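Trana Amateur Radio Club, December meeting

I had the notebook again, so these are my minutes. We got going at 7:30, with 56 of us on the books now (two new since fall, hooray!).

Last month's minutes were read and passed with one fix: the 2 meter net is on Lallden repeater, and I had written Yoshida. Sorry, all.

Money: we have $592 in the bank after paying for the coax. A motion to spend up to $100 on connectors and weatherproof tape carried, after a long chat about whether we ever got the last roll back.

Antenna: the Vulletti vertical still has a high SWR on 40 meters. I think it's the radials, and I said so, probably more than once.
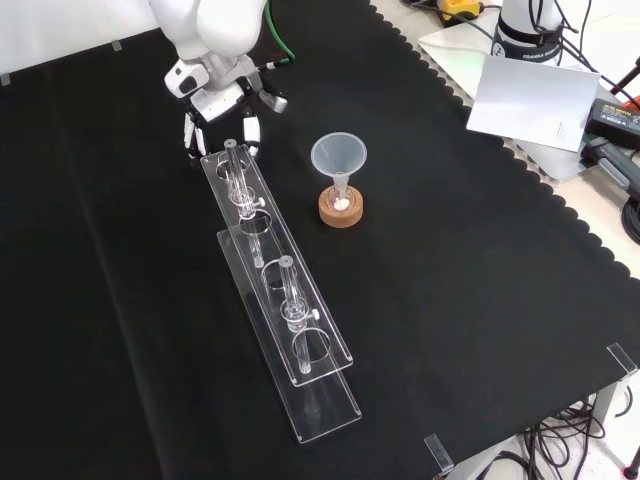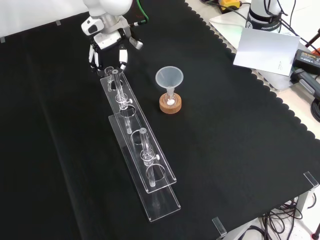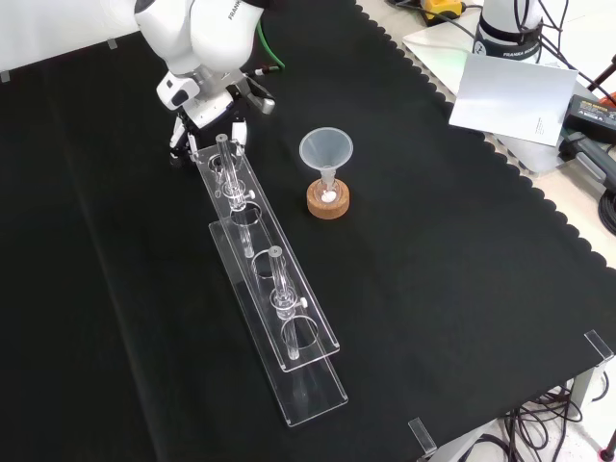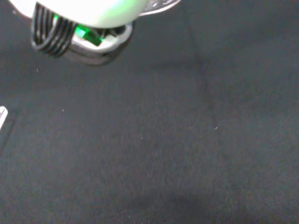
Next up was the open house table, and we spent a good while on it. I'm bringing my old receiver and a couple of straight keys for kids to try, and we agreed to put out QSL cards from the shoebox too. Somebody asked what to put underneath it all, and I'd go for a dark cloth like the one in these pictures, as the cards are mostly white and would show up nicely. Motion made and carried, and I'm to check my linen closet. License class sign-ups go on the same table, so please bring pens!

We closed at 9:10 and stayed for pie.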